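Utilizamos cookies propias y de terceros. Aceptar | Configurar

20 de enero de 2021
Por Jaqueline Mendoza
Compartir (13) · 7 comentarios

Tercera hornada de la semana. Harina Tlapale, la misma bolsa que el lunes, hidratación algo más baja. La masa se dejó formar sin pegarse. Piezas de 90 g en crudo, greñado poco profundo, vapor solo al principio - después, puerta entreabierta hasta el final.

Corteza aceptable. El enharinado lo hice antes de hornear, con colador fino; el lunes lo hice después y se caía al primer roce. La miga sigue cerrada en la base. Sospecho de la segunda fermentación, que corté pronto porque el horno ya estaba caliente.

Para el desayuno dejé un bollo sobre la mesa blanca, a la derecha, y el plato rosa a la izquierda, todavía sin nada. El plato es llano, de borde realzado, y recoge bien las migas. Con el plano de madera acababa todo en el suelo.

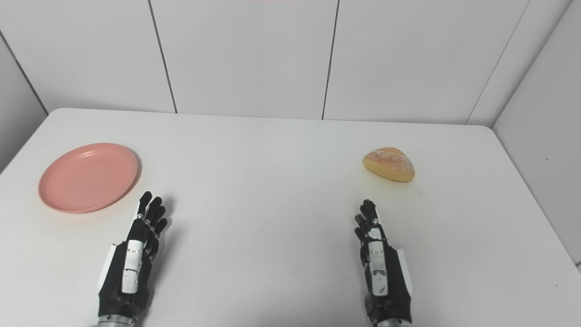 Minttu Saarinen me escribió que con tan poca agua la base no iba a abrir nunca, y que probara a alargar el reposo antes de tocar la temperatura. Anotado. Mañana, misma fórmula y más reposo - un solo cambio por hornada. Falta comprar levadura.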